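We use cookies to remember your newsletter preferences. Accept | Manage settings

Notes from the Planning Desk -- the monthly letter from the Vilex software team

Shares 29 | Comments 25

Hello again, and welcome to the September letter, which is a bit longer than usual, so please bring a coffee. Last month I promised that I would finally write about the thing that has been eating most of our afternoons at Wendemitz, and a few of you wrote in to remind me of that promise (kindly, thank you!), so I'm going to keep it. The subject is grasp planning for things that have a lid, or that are a lid, and how we ended up throwing out a piece of code that I was very fond of.

For those who joined recently, Vilex is our planning and control stack for two-armed tabletop work. It takes in whatever the perception side believes is on the table, decides which arm should do what, and hands a pair of joint trajectories down to the controllers. Perception is a separate package called Tondirau, and the simulator we run everything through before it goes near real hardware is Roman. Most of the questions we get in the mailbox are about one of the joints between these three, and this month's story lives right on the joint between Tondirau and Vilex, with Roman acting as the long-suffering witness.

Back in the spring our planner treated every object as one solid lump. Tondirau would send over a label, a pose and a box that fit snugly around the shape, and Vilex would pick a pair of opposing faces on the box, check that the fingers could get there without bumping anything, and go. It's a perfectly decent way to pick up a block. It is even a decent way to pick up a bottle, as long as the bottle is standing up and minding its own business. I wrote the first version of that box code on a train, and I still think it reads nicely.

Then we started on the tray tasks. The idea of a tray task is simple to say: some containers and some lids are in a tray, and the two arms have to sort, move or close them. Simple to say, and for a good while it was miserable to watch. The success numbers were so low in the first week that I assumed somebody had broken the build. The build was fine. The boxes were the trouble, and once I had sat with the replay viewer for a couple of days I could see three or four separate ways in which they were the trouble, all of them feeding one another.

The first was color, and that one belonged to Tondirau. When a cap and a loose lid share a color, the segmenter is very tempted to say they are the same kind of thing. It would find a patch of bright pixels with a round outline and call it "lid", whether there was a bottle attached to it or there wasn't. The planner, being trusting, would then send an arm to pick up a lid that was screwed to a bottle, with a grip sized for something flat and thin. In Roman you get to see what happens next as many times as you like, which I can't recommend before lunch.

The second was see-through plastic. Our depth estimates on clear bodies have always been shaky, and with a clear bottle the points you get back are a mix of the front surface, the back surface and whatever is underneath. The box that came out of those points was sometimes half the length it should have been, and sometimes it included a generous helping of tray floor. I know some of you have fought this same fight, and I read every one of the notes you sent about it.

The third was tilt. A container lying at an angle has a box that is mostly air, and if you choose opposing faces of a box that is mostly air you will close your fingers on mostly air. We had a tidy fix for this, with the box rotated to match the long axis, and the tidy fix worked very well right up until the long axis came from one of those shaky clear-plastic point clouds. Then it would point somewhere strange, and the wrist would swing round to match, and the collision checker would quite rightly refuse the whole plan.

So, on to what we changed. The new object message from Tondirau no longer has to carry one box. It can carry parts. A bottle is sent as a cap part and a body part with a joint frame between them, and each part has its own pose, its own confidence and its own rough shape. A loose lid is sent as one part with no parent. That last detail sounds like bookkeeping, and it has turned out to be the most useful field in the message. The planner can look at a round colored thing and ask whether it belongs to anything, and if the answer is "we aren't sure" it can ask for another look from a different angle before committing an arm.

How does Tondirau decide whether a cap has a body behind it? We tried a few approaches. The one that stuck looks at a ring of pixels just outside the round patch and compares it with what the tray should look like there, given the tray model and the current light. If the ring agrees with the tray all the way around, the lid is probably loose. If there is a stretch where it disagrees in a soft, washed-out sort of way, there is probably clear plastic in that direction, and we get a first guess at the body's axis for free! It's a small trick and it costs very little time. The part I like best is that it leans on the opaque tray, which we know well, and asks very little of the clear plastic, which we know badly.

Shadows were the obvious worry. A shadow on the tray floor also makes the ring disagree with the model, and in our first round of tests the ring check cheerfully reported bottles that consisted of nothing but shade. We now compare brightness and color separately, so a patch that is darker but keeps the tray's hue counts for much less than one that changes hue. It isn't perfect. Where two shadows overlap the hue drifts a bit in the renderer, and we still get a phantom body now and then, usually a short one.

On the planner side, we replaced the face picker with what we have been calling grip recipes (I would welcome a better name). A recipe is attached to a part type and a task. For a capped bottle that needs moving, the recipe prefers the body, with the fingers across the axis. For a capped bottle that needs opening, it wants one arm on the body and the other on the cap's rim. For a loose lid lying flat, it wants the rim and a shallow approach, and it will ask the second arm to keep out of the way until the lid is clear of the tray wall. Each recipe produces a handful of candidates, the candidates are scored, and the best pair is sent on to the trajectory optimizer.

Loose lids near a wall are still the hardest case in the tray set, and I keep one Roman render open on my second monitor to remind me of it.

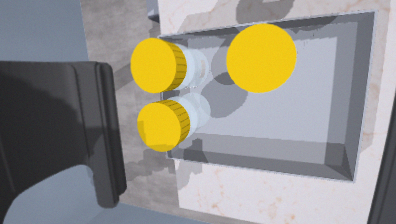
The scoring term that took the longest to get right was the one for neighbors, meaning how much a candidate grip should be punished for passing close to something we don't want to touch. Our old term only measured distance, so anything within a finger's width was bad and that was the end of it. With two tilted bottles lying one below the other and just a narrow gap between their yellow caps, that rule throws away nearly every grip on either cap, and the planner goes off to bother the big yellow lid by the tray's upper wall, where it has a wall to worry about as well. The new term asks which side the neighbor is on and whether the finger will be moving toward it or away from it during the close. It's fussier to compute, but it lets the planner come in from the open side and leave the gap alone.

Now for numbers, because I know several of you skip down the page looking for them. The tray regression set in Roman has 1,150 starting layouts. We run the full set overnight and a short set of 300 on every merge. Planning time is capped at 25 seconds per layout, counting any extra looks, and anything that goes over is scored as a failure even if a good plan would have turned up a moment later. On the last full run before I sat down to write, 29 layouts hit that cap. I have gone through them one at a time, and most have a lid resting partly against a wall, with the second arm unable to find a polite place to wait.

That waiting problem is what we're working on next. At present the idle arm picks its parking pose once, at the beginning, and stays there. It would be much better if it could shuffle along as the busy arm moves, and there is a branch that does this, and the branch is slow. If you have experience with cheap replanning for a second arm that has no goal except to be out of the way, please do write to us, I would love to compare notes.

A few practical matters before I let you go. The parts message is available in the current Tondirau, and the old single-box message will keep working through the winter, so there's no need to rush. If you have written your own grasp scorer for Vilex, you'll need to add the parent field to its input -- it can be left empty and the scorer will behave as it did before. The replay viewer in Roman can now draw the ring check as an overlay. Press R while a part is selected. I use it constantly, and it has saved me a good deal of squinting.

And the box code from the train? It's still in the repository, in the folder for old planners, and it still picks up blocks. Our open call is on Thursday in the usual room at Wendemitz, with the link for remote folks in the sidebar of the project page. Bring your awkward layouts along and we'll run a few of them together.

You are receiving this newsletter because you signed up for Vilex updates. Unsubscribe | Update preferences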